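Search this site
Go

Te Moana workroom – the new layout

2010-04-12
By Delwyn Bright

We moved the benches and storage in February, and several readers asked how the room is laid out now. The drawer cabinets stayed along the wall. The rest went where there was space for it.

The shelving is black metal and takes boxes, bags and equipment. The two monitors share the white standing desk, with the black-topped stool in front.

The work table is light wood with white foam over most of it. The foam marks easily – the brown stains don't wash out.
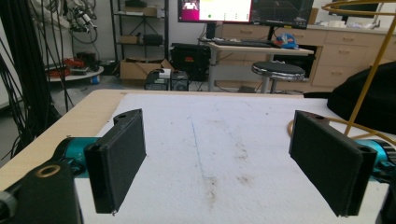
We paid 30 dollars for the foam and will turn it over before buying more. Cables are next on the list. Paora Lockyer wants hooks for them, and I would prefer a covered tray.

Comments (3)

Cameron Mudgway: Is the foam glued down or just laid on top?

Delwyn Bright: Laid on top, Cameron. It has only slipped twice.

Shayne Hoani: We use the same sort of drawers. Label the fronts early – we left it too long.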